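4. Setting up marker tracking in Tralard

This section covers the tracking module only. It assumes that the recorder is paired, that the camera calibration from Section 3 has been saved, and that at least one recording opens in the viewer without errors. If the viewer reports a clock mismatch, go back to Section 3. The tracker will run on mismatched clocks and will give you a smooth, wrong path for the gripper.

A word on the confidence score before you start. Tralard shows a green bar beside every tracked recording, and the product sheet calls it a quality measure. Treat that claim with care. The bar tells you how well the detected marker corners agree with the marker layout you gave it. If the layout is wrong in a consistent way, the corners can still agree nicely. Bình Lưu re-ran our August set with a deliberately bad scale on the small marker, and a good part of it still came up green.

4.1 Loading the marker layout

1. Open Tracking > Layout and choose New. Do not start from the supplied default. It describes a bracket that most of our units no longer carry.

2. Add one entry for each marker face. The large flat marker gets one entry. A cube gets one entry per printed face, even for faces you expect the camera to miss.

3. Measure the black square of each marker with calipers and type the result in the Size field. Leave out the white margin. Including it is the most common mistake we see, and the software does not catch it.

4. Set the dictionary. "Auto" is offered. It picks the first dictionary that returns any detection at all, so a stray match on a printed label can decide it for you. Choose the dictionary by name.

5. Save the layout under the serial number of the gripper it was measured on.

Caution: Layouts are not interchangeable between units, whatever the Copy Layout button suggests. Brackets go back on at slightly different angles after service. Measure again each time a bracket has been off.

4.2 Choosing the pose solver

Two solvers are included. Fast treats each frame separately. Smooth fits a path through a window of frames.

6. Select Fast for the first pass on any new unit.

7. Play the result at quarter speed and watch the jaw axis. Short flips, where the axis jumps to a mirrored angle and back, usually mean the marker is facing the camera too squarely or is too small in the image.

8. Switch to Smooth only after you have looked at the flips. Smooth hides them very well, and a hidden flip is still in your data as a gentle swing of the wrist that never took place.

9. Leave Window at 8 frames. Longer windows make prettier plots. Tiruwork Kahsay tested them against the bench rig and found that quick closing motions were rounded off, with the jaw arriving late at the cloth or cup.

Note: The Mandix plug-in adds a third solver, labeled Learned. It fills gaps when no marker is visible and writes the filled values to the same column as the measured ones. Until it writes a separate flag, do not use it for anything that will train a policy. We have asked for the flag. The answer so far is that it is planned.

4.3 Rejection limits

10. Open Tracking > Limits. Set Minimum corners per frame to 4. The field accepts lower values, but they leave you without one complete square to solve from.

11. Set Maximum speed from your own recordings. Move the gripper as fast as a real task needs, read the peak from the plot, and allow a little above it. The factory limit is so generous that it rejects almost nothing.

12. Turn off Repair Automatically. Rejected frames should stay rejected until a person has seen them.

Lâm, our reference recording, has 3,304 frames and ships with the manual files. Run it once with your new limits. Compare the list of rejected frames with the list in the same folder. If yours is shorter, your limits are too loose. If it is empty, check that the limits were saved at all: in the current release, closing the panel with the Escape key discards them without a message.

4.4 Checking against something you can measure

Everything so far has compared the software with itself. This check is the one that counts, and it is the one people skip.

13. Fix a ruler or a taped straight line to the work surface.

14. Record the gripper moving from one end to the other, stopping at both ends.

15. Export the path and compare the distance between the two stops with the distance on the ruler.

16. Repeat with the gripper tilted the way you hold it in real work. A layout that passes flat and fails tilted nearly always has a wrong cube offset.

If the tilted pass fails, do not correct it with the Scale slider. The slider makes the final distance match and leaves the error in every angle. Go back to step 2.

Batch mode will process up to 1,000 recordings in one run and report a single average score for the lot. That average is close to useless. Sort by worst frame, open the worst recordings by hand, and write down what you find. Rhiannon Watkins keeps the shared log at Grorkivano, and entries that say only "looks fine" will be sent back.

4.5 Viewpoint and light

Tracking from a head camera is where the score and the truth drift furthest apart, and the Head View preset does little more than raise the contrast. Check both markers separately in the overlay before you accept a recording. In a seated floor session like the one shown, the large marker on the gripper is tilted up toward the viewer, while the smaller one sits to its right on the black housing and takes up far less of the image, so look at the small one first and do not let a clean outline on the large one settle the matter. Look at the floor as well. Polished-looking boards with bright patches can pull the exposure around, and Head View has no setting for that; lock the exposure in the recorder. Begin reviewing early in the recording, with the timer still in its first seconds and the jaw just short of the folded cloth, then step forward one frame at a time through the approach. If either outline slides off its black border, mark the frame as rejected, whatever color the bar is.

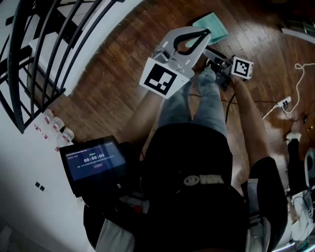
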